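Heratholm Tabletop Set - notes for anyone using it

Version 2, updated August 9, 2022

What it is

Heratholm is a set of photographs and labels of small household things laid out on a table: baskets, plates, toy fruit and vegetables, coloured blocks. The labels give each item a name, a colour and a resting place (in a basket, on a plate, on the cloth). It replaces the Flastska list, which we stopped keeping up in March.

What it is supposed to be good for is "everyday tidying". I have my doubts. Toy food on a clean tablecloth is a long way from a kitchen after tea, and good scores here should not be read as more than they are. 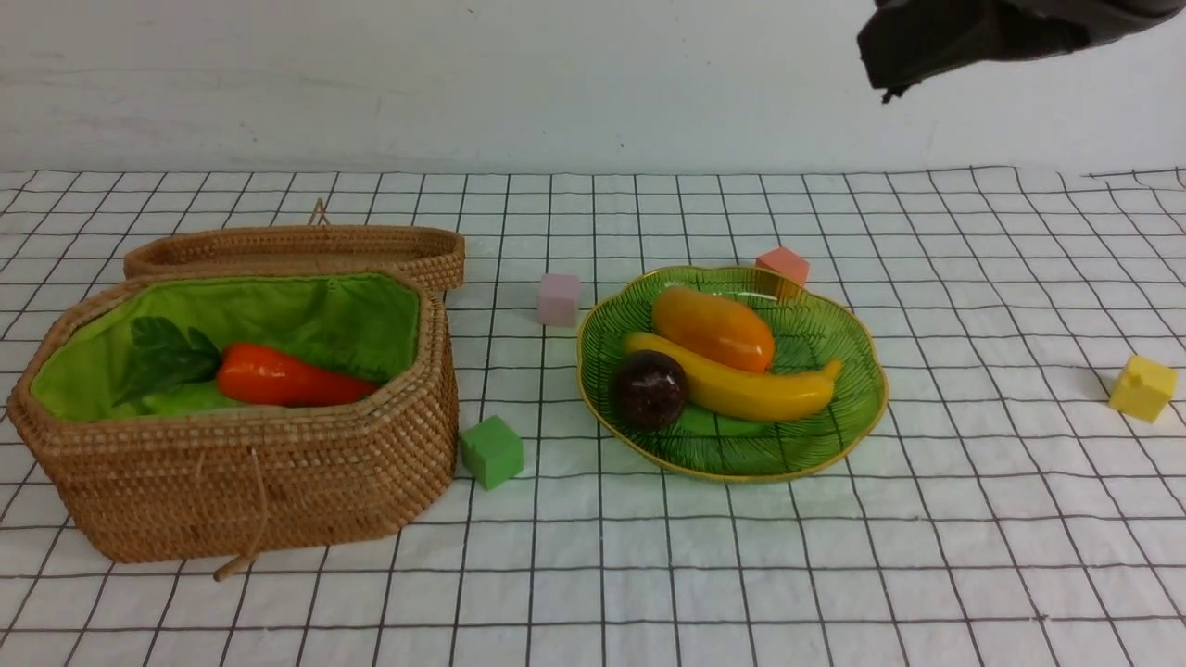 Colour names are the weakest part of the labels. The Kavanagh sheet allows 21 of them and still has only one pink, so the pale cube with a hint of lavender and the salmon one behind the plate would both be filed under it. Green is no better - basket lining, foam cube and glass plate all get the same word. If your work depends on telling shades apart, write your own labels.

Known problems

"In" and "on" were argued over and never settled for shallow plates. We use "on".

Fruit lying partly over other fruit is labelled as touching, with no note of which is on top.

Basket lids count as separate items, but only in the Senditz part of the set.

Labels were checked by 3 people. Where they disagreed, the majority won, and the losing label was not kept. I would have kept it.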